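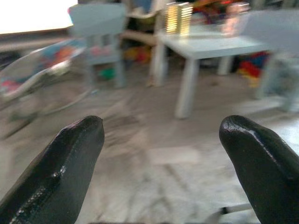
Manuela Pace asks whether a fan heater can be run on the same circuit as a dehumidifier, and which of the two should be switched on first.

The room is on the ground floor at the back of the building and has been damp since January. The heater is a Terkano rated at 2000 W. The dehumidifier is an old Dronus with no legible rating plate. Both would be plugged into one extension lead. The breaker has tripped twice, each time when the heater was already running.

Community answers

Ilari Heiskanen
Get a bigger heater. Warm air holds more water, problem solved.

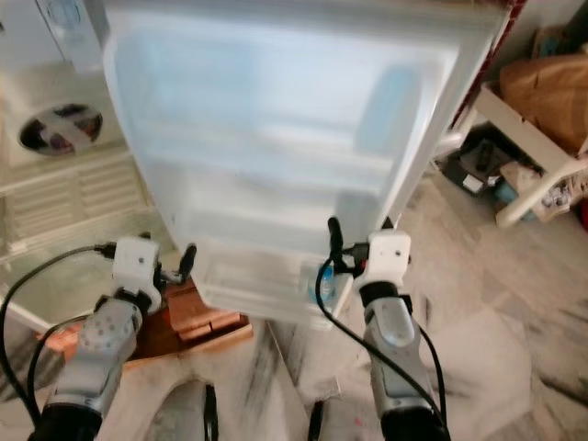

Minttu Niskanen
Replied February 27, 2018

A bigger heater will make the tripping worse. At 230 V yours draws 8.7 A. Add the compressor's starting current and anything else on that circuit, and a 10 A breaker may well go. Check three things:

Breaker rating, printed on the front.
Lead rating, printed on the plug or reel. Unwind a reel fully before use.
Type of trip. If it is the residual current device, stop and call an electrician.

Put the dehumidifier on a wall socket on another circuit. Heat the room first, as compressor models work poorly in the cold, then close the windows and run both.

Araceli Pastor
Agree with Minttu. Mine iced up in a cold room until I put the heating on for 90 minutes beforehand. Empty the tank too.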